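Monday, evening

Today I compared the two wrist cameras again, the Bevon and the older Matley. I had hoped to finish before lunch, but I was at the bench until 1710 and my tea was forgotten on the shelf.

Tatu Nyamweya asked me last week which of them we should keep on the arm. I told him it was an easy question. It is not so easy. The Bevon starts quickly and its cable is softer, so the wrist turns more freely. The Matley has the better driver, and I know already all its bad habits. For the grip itself I see no difference. I made 8 tries with each, and both lost the part one time.

What troubles me more is the close focus. When the gripper comes down near the table, everything becomes milk. I tried 7 settings in the Hodomell controller and wrote each one in the green notebook, with the exposure beside it. Number 2 was perhaps the best, but I do not trust my eyes so late in the day.

I saved some views from the wrist and looked at them for a long time after the others went home. 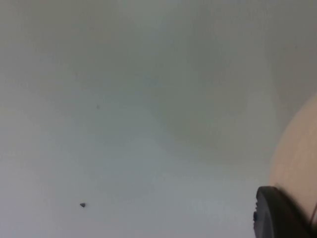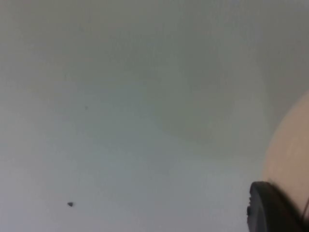 Both have the small dark speck low on the left, and on the right the beige shape with the black gripper part in front of it. The speck is the easiest thing to find - I will use it when I compare the settings, because the beige edge is too soft to measure from.

For tomorrow

Ask Abdel Hamid for the shorter bracket. If the camera sits a little farther back, maybe the focus will be kinder to us.

Write to Tatu that I need two more days. Then charge the old laptop, and bring my own cup.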